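The weight of a week

Household waste used to be something the council took away and the rest of us forgot. In Stidham, a town of terraces and small flats on the edge of the Distby valley, people have begun to think about it rather more. Two years ago the black bin collection went from every week to every 2nd week, and in January the limit on side waste came in. Anything left beside the bin now stays beside the bin.

The change was unpopular. Letters to the local paper ran for months, most of them about smell and a few about foxes. Families with babies in nappies had the hardest time of it, along with anyone living above a shop with nowhere to keep a wheeled bin at all.

Nadja Kuster lives in one of those flats, on the second floor over a shoe repairer. She started weighing her rubbish out of irritation. She wanted a figure to put in a letter of complaint, so she hung each bag from a luggage scale before she carried it down. The first one came to eight kilos. She never sent the letter, but she kept on with the scale.

"I wanted to prove we couldn't manage," she says. "Then I started looking at what was in there. A lot of it was bread."

Bread is a common answer. So are salad leaves, the last third of a jar, and rice cooked for four and eaten by two. Kuster's notebook, a school exercise book with a curled cover, has a page for each fortnight. The entries are short. "Half cucumber. Yoghurt, unopened. Chicken, forgot." By the end of the first winter her bags were coming out at half what they had been, mostly through shopping on foot and buying a small loaf.

Her neighbours took some interest, and a group of households on the street now do the same. They meet above the library, compare totals and swap recipes of varying quality. There is a strong feeling in favour of soup.
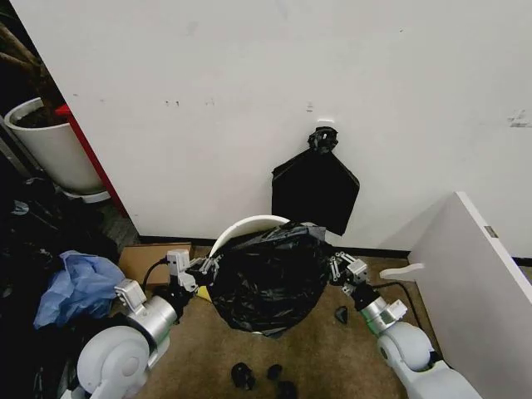

The bin itself gets little attention in all this, though it has a good deal to do with how people behave. Aurel Preda ran the hardware shop on Rawat Street for sixteen years and sold more bins than he cares to remember. In his view most households buy one that is too big for the kitchen and too small for the fortnight. A plain round one in white, with a black bag inside, is what he sold most of, and he has nothing against it. His complaint is with the filling. Once the top of the bag bulges over the rim the way it does here, people press it down and carry on, and the next thing they know it has split on the stairs. He tells everyone to tie it while there is still enough slack for a proper knot.

Preda also has views on bags. The cheap ones are thin at the seam, he says, and the scented ones smell of scent and rubbish. He lines the bottom of his own bin with a folded newspaper and changes it whenever he changes the bag.

Food scraps are the larger part of the problem, and there Stidham is divided. The council's brown caddies were delivered to every house with a garden but left out most of the flats, where shared storage was thought too difficult. Kuster's answer was a Bindo, a lidded bucket in which scraps are packed down with bran and left to ferment. It lives under her sink. Every few weeks she takes the contents by bus to a friend's allotment in Distby, where it goes into a trench under the beans.

"People on the bus don't know," she says. "It's sealed. Mostly."

The friend's beans have done well, although it was a good summer for beans everywhere. The trench has been less successful with courgettes. Next year she plans to dig it further from the shed, where the ground drains better.

There is talk of extending the caddies to the flats. A trial on Kuster's street would cover 60 households, with a locked communal bin behind the shops and a key for each door. The shoe repairer has objected to the site, which takes up the space where he parks his van, and another spot is being looked for near the chapel wall.

Kuster has put her name down for a key. She intends to keep the bucket going as well, at least until the beans are in, and she has started a new exercise book. The first entry reads: "Half a lemon. Crusts."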